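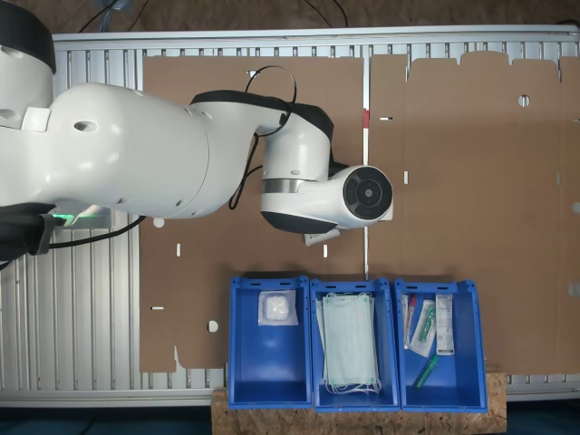 Courtois adds grasp recovery to its bin-sorting planner

Software firm Courtois released version 8 of Omasico, its motion planner for sorting small medical supplies, in January 2024. The planner now replans a missed grasp in 14 milliseconds on the Corkmont test cell.
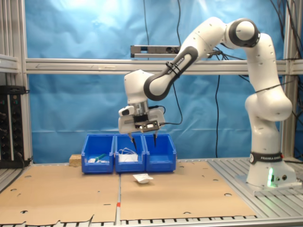
The Franka Emika arm over three blue bins.

Wrist and overhead depth data are merged before each grasp is scored. Sachets lying flat remain the hardest class.
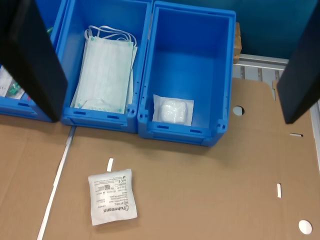

A Fuhrmann sachet on the cardboard work surface, between the gripper fingers.

A Worness pilot is planned for May.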